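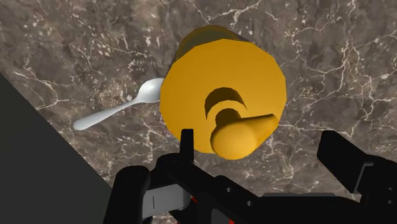

Ticket 2297: Gripper closes off center on yellow container in sim, right finger never makes contact
Project: Billow (tabletop pick tasks)
Component: Traster grasp planner
Status: Fixed, one follow-up open
Opened: 23/03/2021

What happens
The arm comes down to the yellow container with the knob, the left fingertip gets to the rim, and the right finger stays well clear with marble showing in the gap. Traster then reports "grasp OK" and starts the lift. The container tips, rolls into the spoon, and the run ends with a position error. It fails on every seed I tried, which makes it a lovely bug to chase!

Expected
Both fingers touch before the lift starts. If they don't, the planner should stop and say so.

Setup
Bromari sim build 2312, marble tabletop, container and spoon from the standard kitchen set. Wrist view on.

Log

Entry 1. Swapped the marble for the plain gray table. Same failure, so the busy stone pattern isn't fooling the detector. I was sure it would be that.

Entry 2. Took the spoon out. The container still tips, it just rolls farther. Put the spoon back.

Entry 3. Drew the collision shapes on screen and wow, there it is. The collision hull for the container includes the knob, and the planner takes the middle of the whole hull as its grasp center. The knob drags that point 6 mm to one side. In the wrist view it's plain to see, a rounded knob with a tapered end sticking out past the bottom rim of the big round face, and I'd still skipped right past it.

Entry 4. Split the hull in two, one part for the body and one for the knob, and told Traster to center on the body only. Ran it again. Both fingers land, clean lift, container stays level. I may have cheered at my desk.

Entry 5. That still leaves the false "grasp OK". The check only looks at how far the fingers have closed and never asks whether each one is touching anything. Added a contact test per finger, with up to 4 retries before it gives up and opens. Put the old hull back to test it, and now it stops before the lift with "no contact, right finger". So good to see that message!

Still open
The Boros model set has the same kind of lids with handles, exported with one hull each. They need the same split. Please don't run Boros picks on the real arm until that's in, even with the new contact test on.

Patch is on the Billow branch under this ticket number. If you see a lopsided grasp on anything else, turn on the collision view first and attach a screenshot.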